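I drove out to Emdale on a hot Saturday in August for the Jenora open day, mostly because I'd been grumbling about kitchen robots for years and figured I should go see one before grumbling any more. I came home with a free tote bag and a slightly different set of complaints.

The first hour was all screens. Jenora trains its arm in a simulated kitchen before it goes anywhere near a real one, and they had a big monitor set up so we could watch it practice. I'll admit I was ready to be bored (I can watch cartoons at home!), but I ended up pulling over a chair. The kitchen is way fancier than mine, all marble and dark cabinets, and you catch yourself worrying about the countertop as if somebody had paid for it.

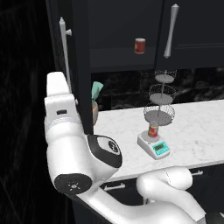 The simulated kitchen at Jenora's open day, with a can on the scale and the arm up close.

The woman running the monitor told us the arm goes through 1,000 practice kitchens before they trust it with a drawer. A man behind me said that was cheating. I've been chewing on that ever since, and I think he's wrong. We let pilots learn in simulators and I sleep fine on planes. If a robot is going to drop a can of something 598 times, please let it drop a can that doesn't exist, onto a floor I don't have to mop.

What bugs me is the tidiness. Where's the mail? Where's the sticky spot by the stove, the kid's science project, the cat? That fruit basket didn't have so much as a banana in it. My fruit basket has batteries in it and a takeout menu from Suksawat, and I'd love to see a robot make sense of that.

I asked whether they ever practice in a messy kitchen and got a polite "we're working up to it." Fine, but work faster! The folks who could really use an arm like this, my aunt over in Turnthorpe for one, with her bad shoulders, don't live in showrooms. She'd want it to reach the high shelf past 10 years of saved margarine tubs.

So I'd say go if they run it again, and bring a hat, the line outside has no shade. Ask them about the mess. I asked 2 times and I plan to ask again next summer.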